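Monday, February 10, 2020

Up before the alarm. Gray out, and the radio said more rain from Trurnton way by evening. I had oatmeal standing up and got the bus at the corner instead of walking to the bridge.

Today was the toy kitchen. I have been putting it off since October, when the things for the Buvmont playroom started coming in and I said I would sort them. They went into bags in the hall closet and the bags stayed there. Sibusiso Ntuli called last week to ask if the set would be ready for the opening, and I said yes, so that was that.

The ketchup is my favorite of the lot. It is a plush bottle, red and fuzzy, with the label stitched on properly: HEINZ, then 1869 in red thread, then TOMATO KETCHUP in black. Whoever drew up the label even put in a tomato at the bottom, with a green stem. The white fibers stick out a bit around the edge. I thought about trimming them and then left them alone.
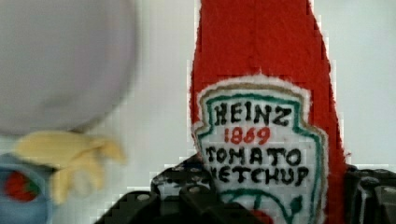
I wrote it down on the list as "ketchup, soft" and went on to the dishes. The list is a plain notebook page with a line for each thing and a column for where it came from. Half of that column is blank. Farkas sent two bags with no note in either one, and I can't tell now which things were theirs.

Stopped at eleven for coffee. Sibusiso came by with the form for the playroom. There is a box on it for the value of the goods, and he had put 217 dollars in pencil. I said that seemed high for secondhand toys. He said it included the shelf. We left it in pencil.

After that I laid things out on the white table to see what would go together. I wanted the colander and the plate near each other - they are the big pieces, and they will decide what size of tub I need. The small food can go in anywhere.

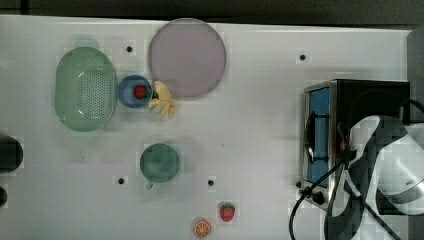
Colander, plate, blue bowl, bananas, and the rest of the small things. Monday morning.

The cup is a nice color, a teal green. I would like more cups. A child who wants to give a tea party needs at least two, and there is bound to be an argument over the one. I put "cups" at the top of the list of things still to ask for, and under it "spoons, any kind."

Lunch was the rest of the lentil soup and a roll. Called Travatbridge about tubs with lids. They have the clear ones in two sizes and will hold five of the larger until Thursday. The woman asked what they were for and then told me at length about her grandson's train set, which has taken over her dining room. I didn't mind. It was raining by then and I was in no hurry.

Back to the table in the afternoon. I tried to settle whether the strawberry should stay in the blue bowl or go in with the other fruit. In the end I decided the bowl should travel with something in it, so that a child opening the tub finds it that way.
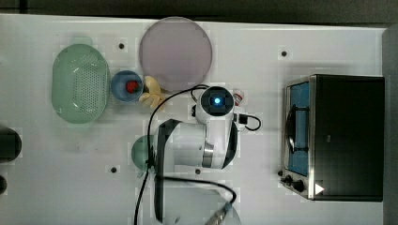

The plate still bothers me. It is wide, and if the tub is narrow at the bottom it will have to stand on its side. I should have asked for the inside measurement while I had her on the phone. I will call again in the morning.

Quit at four thirty. Shoulders stiff from leaning over. Took the bus home, bought eggs and a light bulb, and forgot the stamps again. Supper was an omelet. I read 5 pages of the library book and could not have told you what was on them, so I am going to bed.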